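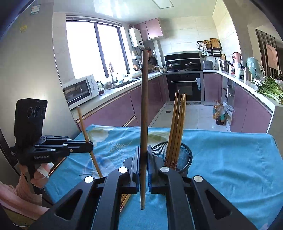
Oiling wooden chopsticks and spoons – which oil, and how often?

Posted by Kenza Saber, February 20, 2021

I have a drawer of wooden chopsticks, a few long-handled spoons and a rolling pin that have all gone dry and a bit furry. Some of them were my aunt's and I would like to keep them going. The chopsticks are the worst. They feel rough on the lip and two of them have started to go grey at the thin end.

We moved to Ralumville in December and the water here is very hard, so that may have something to do with it. I wash everything by hand. My partner used to put the spoons in the dishwasher but has stopped.

I have read that you should use olive oil, and also that you should never use olive oil. The hardware shop sells a tin called Stirkulis wood oil but the label only talks about worktops and doesn't mention cutlery. Is it all right for things that go in your mouth? And do I need to sand first, or will the oil deal with the roughness?

Priit Adomaitis

Don't use olive oil. It never dries, it sits in the wood and after some weeks it smells like old crisps. Sunflower oil is the same.

You have two sensible choices. One is food-grade mineral oil, which stays liquid but doesn't go off. It is cheap and easy and you have to repeat it. The other is a drying oil such as pure tung or pure linseed (the food-grade kind, never "boiled" linseed from the paint shelf, which can have metal driers in it). A drying oil sets inside the wood and lasts longer, but you need patience. If you have anyone in the house with a nut allergy, leave tung alone and use mineral oil.

Oil won't fix the roughness. What you have is raised grain. Do this:

Wash the pieces in warm water with a little washing-up liquid and let them stand overnight. They must be fully dry.

Sand lightly along the grain, never across it. I use 240 grit and then 600. For chopsticks I fold a small piece of paper round the stick and pull it through my fingers. Don't press hard at the thin end or you will make a flat spot.

Wipe off the dust with a barely damp cloth and let them dry again.

Put the oil on with a bit of old T-shirt, leave it for half an hour, then wipe off everything that hasn't soaked in. With mineral oil, leave them until the next day and wipe again. With linseed, do 2 or 3 thin coats with several days between, and don't use the things for a month.

Lay linseed rags out flat outdoors to dry before you throw them away. Bundled up they can catch fire by themselves. People laugh at this but it happens.

About the grey ends: if sanding takes the grey away, fine. If it goes deep or feels soft, bin them.

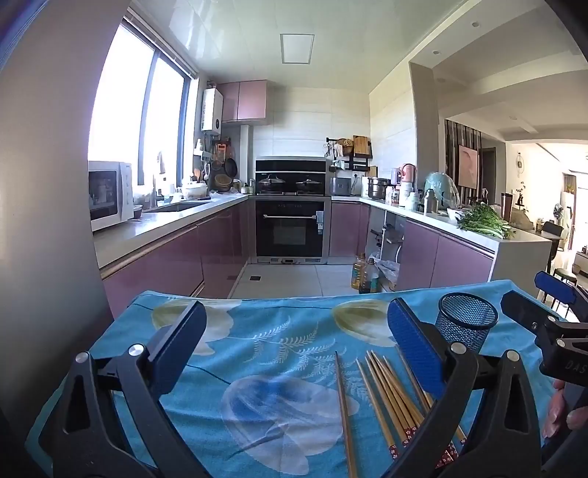

Our kitchen, with the blue cloth on the table.

I do mine on the kitchen table, and it needs a cover you don't mind getting oil on.

Gintarė Kütt

I just rub walnut oil on and have had no trouble in years. Life is too short for sandpaper.

Siiri Žukauskas

Mostly agree with Priit. A few things to add.

I can't speak for Stirkulis in particular, but with any worktop oil look for a line on the tin saying it is safe for food contact once cured. If it isn't there, write to the maker or buy something else. Grigaitė, the shop on the market square, will order plain mineral oil if you ask at the counter.

Look at whether your chopsticks are lacquered. If water beads on them, they have a finish and oil will only sit on top and go sticky. Lacquered ones that are chipping at the tips can't really be saved at home.

I would skip the 600. For spoons 240 is enough, and very fine paper takes a long time for not much gain. For chopsticks, suit yourself.

Hard water leaves a pale film that looks like dry wood. Wipe one stick with a little vinegar and rinse it before you start on the whole drawer. Mine needed oil less often once I did that – now it's when they look pale, so maybe every couple of months for the spoons.

And stand them upright in a jar to dry, thick end down.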